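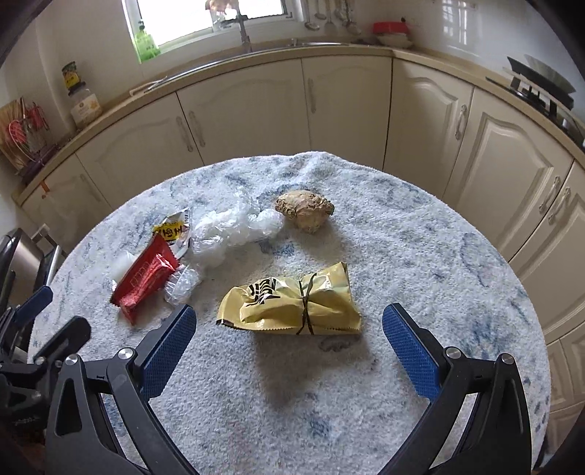

Chapter 2
Shipping the Thing: Milestones, Builds and the Last Month

Before you start

Read Chapter 1 first if you skipped it. You'll need the terms build, branch and target platform. Have your own project folder open. A half-finished game is fine. Most are.

What you'll be able to do by the end:
Tell an alpha from a beta without arguing.
Write a one-page milestone plan.
Sort a bug list by severity and by priority, which are separate columns.
Say no to a feature in writing.

2.1 A game called Edet

We use one running case in this chapter. Edet, a puzzle game set in a lighthouse, made by a small studio named Terklow. Lead designer Hatice Yaman. Programmer Ese Eze. Francine Fehr on art, and sound when there was time. Publisher was Jorkska, who put up half the money and wanted a date in return.

The date was in June. Picked before there was a playable level. Common mistake, and you will make it too, so let's look at what happened.

The first plan listed 30 levels. No durations next to them. Just a list, one to 30, with titles. Yaman had drawn the first few on graph paper and they were good. Everyone assumed the rest would take as long as those did. They didn't. The early levels teach one idea each. The later ones combine ideas, and every combination has to be checked against every other one. A level that takes two days to draw can take two weeks to test.

By spring the team had 21 levels that could be finished by a player. Nine to go. Jorkska asked for a build to show retailers. Eze spent a week making that build, hard-coding the save file so it always opened on the prettiest room. Looked great. Then the hard-coded save stayed in the main branch and broke loading for everyone else. Two more days gone finding it.

Keep this in mind: a demo build is work. Put it on the schedule like any other work. Give it its own branch.

2.2 What the milestone words mean

Studios use these loosely. Publishers don't, not when a payment hangs on them. Get the meaning into the contract.

Prototype. One idea, playable, ugly. Thrown away afterward or should be.

Vertical slice. A short stretch of the game at final quality. Shows what the rest will look like. Costs far more per minute than teams expect.

Alpha. All features in. Content can be missing or placeholder. You can play from start to end, maybe with gray boxes for walls.

Beta. All content in. From here on, fixes only. No new features. No "small" new features.

Release candidate. A build you would be willing to sell. Gets tested as if it were already sold. Any fix after this means a new candidate and the tests start over.

Gold. The approved master. On disc this ment a physical copy sent off for duplication. With downloads the word has hung on, and it marks the build that was accepted, even when a patch is already being made.

Terklow's contract said "alpha" and didn't define it. Terklow thought alpha meant the levels they had, running. Jorkska thought all 30, running. Payment was held for three weeks while emails went back and forth. Ebuka Isah, the producer at Jorkska, finally wrote a half-page definition that both sides signed. It's short enough to memorize:

"All levels load. All levels can be completed. All menus reachable. Known crashes listed."

Four lines. Could have been in there from the start.

Check yourself before going on. Take your own project. Which word fits it today? Write down what is missing for the next one. If the list runs over a page, you picked the wrong word.
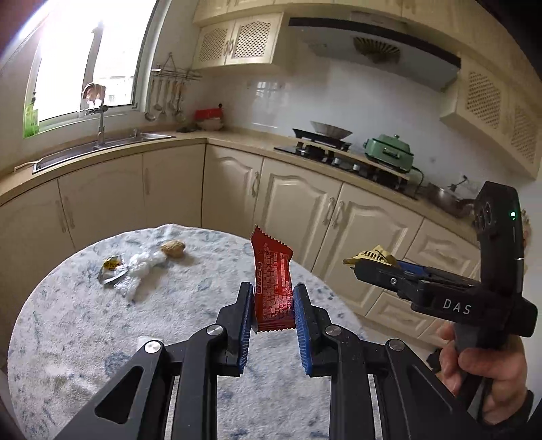
Fig. 2.1 Snack bar, red wrapper, held upright above the table.

2.3 Bugs: two columns

Severity is how bad the bug is when it happens. Priority is how soon you fix it. New testers mix these up all the time.

A crash in the credits that needs an odd sequence of buttons: high severity, low priority. The studio name spelled wrong on the title screen: low severity, top priority. Nobody's game freezes. Fix it today anyway.

Use a small scale. One to four is plenty. Teams with ten levels of severity spend thier meetings debating a six against a seven.

Every bug report needs the build number, the steps, what happened, what should have happened. Add a save file if the game can make one. "Door broken" isn't a report. Which door, which build, opened from which side.

Edet had one tester for most of its life, Yvette Gosselin, working part-time. Her reports are still good models. Here is one, shortened:

Build 118. Level 14. Push crate onto the stairs, then save. Reload. Crate is inside the wall. Expected: crate on stairs. Happens every time. Save attached.

Someone can start on that right away. No follow-up questions.

When the full list for the game was put together before beta it was a mess. Duplicates, wishes, old notes to self. Gosselin closed the duplicates and moved the wishes to a separate file marked Later. Do this early. A list with wishes in it never gets shorter and the team stops looking at it.

2.4 Cutting

You have three things to trade. Time, people, scope. Adding people late is slow, they need teaching and the ones doing the teaching stop working. More time costs money and may not be yours to take. Scope is what's left.

Terklow cut to the 21 levels. Plus a short ending room so the story closed. Yaman didn't like it. Two of the lost levels were her favorites. But the ones that stayed got properly tested, and the date held.

How to cut:
Start with anything not yet begun.
Next, anything only one other thing depends on.
Never cut the tutorial to save the finale. Players meet the tutorial first.
Write down what was cut and who agreed. Date it.

That last one matters. On Edet, a cut hint system came back in by accident, half working, when an old branch was merged. There was no note saying it was gone.

2.5 Tools for this chapter

You'll need a tracker. A spreadsheet works for a class project. The exercises use Vuketham, the course tracker, but any tool with custom columns will do. If your school account caps you at 1000 entries, export closed bugs at the end of each unit.

Practice 2A. Write your own definition of alpha. Four lines max. Swap with a partner and try to find a loophole.

Practice 2B. Play any unfinished game by a classmate for one session. File reports in the format from 2.3. Then trade roles.

Practice 2C. Take your milestone plan and remove a third of it. Keep both versions, we come back to them in Chapter 3 when we get to review copies and press builds.

Text last revised 31 October 2023.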